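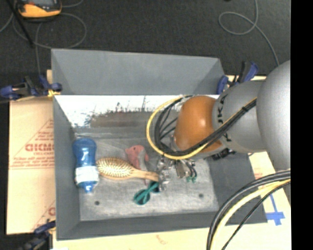 4.3 Bin and Cable Checks Before an Unattended Run

Read this section even if the supplier told you the cell is ready. "Ready" usually means it ran once while someone from sales was watching. The Nadevel checklist is the minimum we accept at Villdale, and a signed sheet proves only that somebody owned a pen.

1. Put the arm in hold and take the key with you. A stopped arm may be waiting for its next command.

2. Push on each wall of the bin by hand. If it shifts, reset the clamps and push again. Clamps on a cardboard base deserve extra doubt – cardboard crushes, and a clamp that was tight in the morning may not be tight after lunch.

3. Look at the inner walls and floor. Scuffs are normal. Fresh gouges mean the gripper is reaching too low or too far back, whatever the calibration report says.

4. Follow the cables from the wrist back along the arm. Move the arm through its full reach in manual mode, at reduced speed, and watch every loop. A wide loop that clears the bin wall in one pose can snag in another.

5. Load a mixed set: a bottle, a brush with a long handle, a soft toy, something with finger loops. A set of identical boxes tells you very little.

6. Run 15 picks with a person at the stop button. Log every miss, including the ones the software calls a success.

CAUTION: Never reach into the bin to straighten an item while the arm is enabled. Scissors and other looped tools can hang from a finger and drop late.

NOTE: The Nevico guide allows 600 cycles between cable checks. Marisol Lozano asked where that number came from and has had two answers, which don't agree. Until they do, check at every shift change.

Report failed checks to Stuart Staniforth. Do not clear them yourself.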